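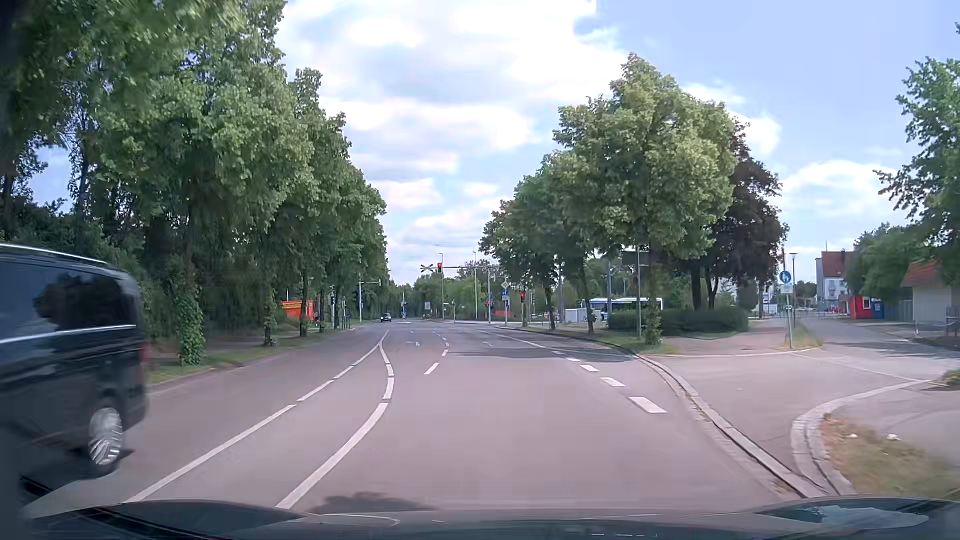 Llegando al cruce con el semáforo en rojo. Árboles altos a la izquierda y la furgoneta negra al lado.

29/6/19

Salimos tarde. Había puesto el despertador a las seis y a las siete y media todavía estábamos bajando cajas. Fiorella quería llevarse la lámpara de pie y no entraba de ninguna manera, así que se quedó en el pasillo de Casimiro hasta que alguien vuelva a por ella. Las mantas fueron encima de todo y la bolsa de la comida detrás de mi asiento, donde no se podía alcanzar sin parar.

El primer tramo lo conduje yo. Pasamos por delante del almacén de Hitodard y a partir de ahí ya no conocía el camino. Fiorella iba con las indicaciones que le había escrito Debora en una hoja por las dos caras, con letra muy pequeña. Decía cosas como «después de la gasolinera vieja, el segundo desvío, el segundo no, el que parece el segundo». Nos equivocamos una vez y tuvimos que dar la vuelta en la entrada de un vivero.

En el cruce de la foto me puse nervioso. La calzada se abre en varios carriles, con líneas blancas que se curvan y se juntan, y las flechas del suelo no las vi hasta tenerlas casi delante. Además hay una cruz de San Andrés colgada junto al semáforo, y con el paso a nivel yo siempre prefiero ir despacio. Las indicaciones de Debora para ese punto decían solamente «por donde va todo el mundo». Fiorella dijo que siguiéramos por el centro y le hice caso.

Me gustó la fila de árboles de la izquierda, muy tupida, con un tronco cubierto de hiedra. Daban ganas de aparcar y comer allí mismo, aunque la hierba es solo una franja estrecha junto al bordillo. En los carriles de la derecha caía una banda de sombra. En casa hace años que cortaron los árboles de la avenida y en verano se nota mucho.

Paramos a tomar café más adelante, en un bar sin nombre en la puerta. Dos cortados, un bocadillo de tortilla para los dos y agua. Llamé a Young-sook para avisar de que íbamos con retraso. Me dijo que la llave estaba en casa de la vecina, Janelle Buenaventura, y que no llamáramos al timbre porque no funciona – hay que golpear la ventana de la cocina.

Llegamos pasada la una. El cuentakilómetros parcial marcaba 200 justos al entrar en el patio, me fijé porque lo había puesto a cero al salir. Janelle nos dio la llave y una bolsa de ciruelas. El piso estaba cerrado desde diciembre y olía a armario. Abrimos todas las ventanas. La nevera es una Uvura antigua que hace bastante ruido pero enfría, y el grifo del baño gotea. Le puse un cubo debajo y mañana miro la junta.

Por la tarde subimos las cajas entre los dos. Las de libros las dejé para el final y fue mala idea, porque ya no tenía espalda. Se rompió un plato, de los azules. Fiorella ordenó la cocina y yo monté la cama, con un tornillo de menos que sustituí por otro que traía en la guantera. Aguanta, de momento.

Cena: arroz con lo que quedaba en la bolsa y las ciruelas, que estaban bastante ácidas. Después llamó Casimiro para preguntar por la lámpara. Dice que le viene bien para leer y que no tengamos prisa. También quiere saber qué tal el coche, porque la semana pasada le cambió él mismo el filtro. Le dije que bien, aunque en las cuestas hace un silbido que antes no hacía.

Gastos del día: gasolina, café, un paquete de bombillas en el Sullum que hay junto a la plaza. Tengo los tickets en la cartera. Falta comprar fregona, pilas, una cortina de ducha y una junta para el grifo.

Me acuesto. Fiorella ya duerme, y la ventana del dormitorio no cierra bien.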